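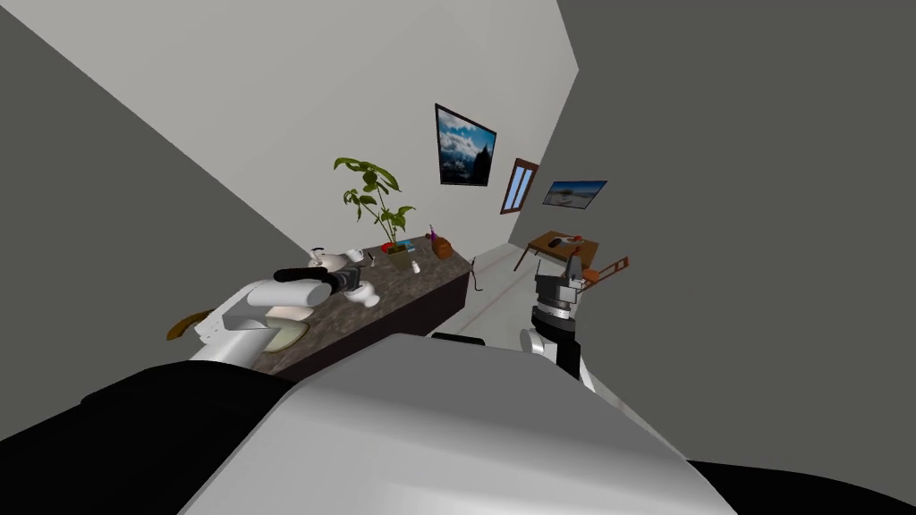
One reader who bought the kitchen pack in April wrote to say that it was good value if you only care about counter work, and a waste of money if you want the robot to go anywhere else. After two months with it, I mostly agree.

The Zeddale Kitchen Pack is an add-on for the Planex simulator. You get a set of furnished rooms, a two-armed robot model and a library of household objects, 1,766 of them by the seller's list. A single-seat license costs $3,490. Planex itself is extra.

Setup took me most of an afternoon. The installer wants an older graphics driver than the one I had, and the manual doesn't mention it. Once that was sorted out, the rooms loaded quickly and I had no crashes.

The counters are the best part. Teapots, bowls and bottles have sensible weights, and a gripper that closes badly on a handle will lose it, as it should. I ran 3,000 pick-and-place trials with our own controller and found only a few objects that sank into the stone. Plants are just for show. You can bump the pot, but the leaves have no contact at all.

The robot's own view is available as a camera, with both arms in it, and you can tilt it as far as you like. I used that a lot for testing how our software copes with a leaning horizon. At the default quality it held 60 frames per second on my desktop.

Driving between rooms is weak. The base slides on turns, and cables on the floor are ignored by the wheels. The Flultard pack handles this better, though its objects are poor.

Support is by email through Nam, the reseller. They answered both of my questions the next day, one of them correctly.

I'd buy it again for arm work. For mobile robots, try the demo first.

Reviewed 2024-07-14, version as shipped, paid for by us.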